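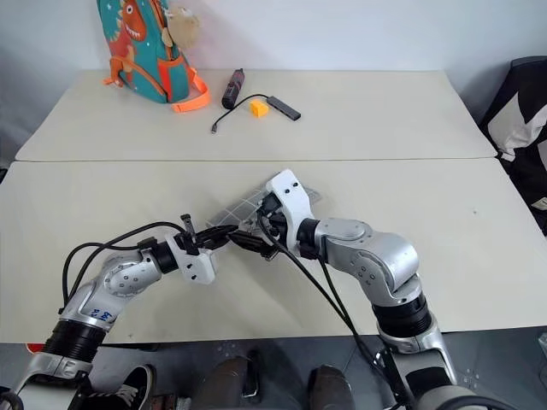 Ordering poems in a first collection when they're set in different places

Posted 2023-05-15 by Skusby

I have a manuscript of 30 poems that I want to send to a small press, Wulthorpe, before their window closes in November. Most of the poems are tied to a place. There's a group set in Flalletbridge, where I grew up, a group from the years I worked on ferries, and a handful that don't belong anywhere in particular. I've been keeping them in the order I wrote them. A friend read it and said it felt like a travel diary, and she didn't mean it kindly.

Should I split it into 3 sections by location, or mix everything up? Also, does a press care about section titles at this stage? The guidelines only mention font and page numbers.

Hodoroagă
I'd mix them, but slowly. When I put my own book together I had the same problem with two towns. I printed every poem single-sided and laid them out on the floor. Then I wrote the first line and last line of each one on an index card and worked with the cards only. You start to see which endings lead into which openings, and a lot of those pairs will come from different places.

Keep a few runs together. Two or three Flalletbridge poems in a row give the reader time to settle in before you move on. One poem at a time from each place gets tiring, and it starts to look like a pattern you're following.

The poems that don't belong anywhere are useful. Put them where you change location. I had four of those and used them as the joints. One ended up cut because it was only there to fill a gap.

On section titles, leave them out unless they do something. If your sections would be called "Home," "Water" and "Other," the reader can work that out. Plain numbers are fine, or a blank page. I've read for a contest and I don't remember a title like that changing my mind either way.

Check the first five poems more than anything else. Some readers stop there. It doesn't have to be your earliest work or your childhood poems, and opening with the ferries might get rid of the diary feeling on its own.

pagefoot109
sections are fine, lots of books have them. just send it, the editor will move things around anyway

Marginal_Notes
I disagree with the answer above. An editor may reorder it after it's accepted, but the person reading submissions gets it in the order you send.

Something to add on place names. If the title of a poem is a town and the town is also named in the first line, take one of them out. I went through mine and found this in nine poems. Once the names were thinned out the ordering was a smaller problem than I thought, and I left most of the original sequence alone. Look at dates too. A date under each poem makes any book read like a diary.

Also check whether 30 poems meets their minimum page count. Some presses count pages and some count poems.

Last updated: 2 answers marked helpful, 1516 views

Related
How long should I wait before asking about a poetry submission?
Listing magazine credits on an acknowledgments page
Do prose poems need line numbers for a workshop?
Chapbook or full collection: where is the cutoff?
Using a real street name in a poem title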